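Small Blocks, Big Patterns
Final report, Nullden project, spring term

Our project looked at how people sort and spread out small blocks when they get no rules at all. We got hooked on this in March, when we read through an 1873 toy catalog in the Brekley library and found page after page of cube sets sold for "free arrangement." We wanted to try it for ourselves!

We worked on a brown wooden table in the Forness room. The strong grain turned out to matter more than we expected. Some of our testers lined their blocks up along the dark wavy lines without being asked, and we loved watching that (we hadn't planned for the table to be part of the study).

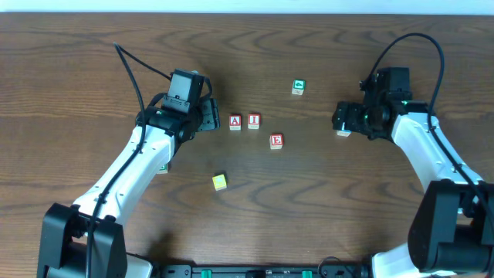

Figure 1. Cube-shaped blocks scattered on the wooden tabletop.

Each round began with a scattered layout and ended when the tester said it was done. We logged 360 rounds over two weeks and drew each final layout on grid paper. Rows were the most popular by far, then towers, then rings. Towers fell a lot, and those rounds were the loudest and the most fun.

Next term we'd love to reach 1000 rounds and repeat everything on a plain surface, so we can compare it with the wood grain. The Meng room has a gray table that should work well, and we have already asked to book it.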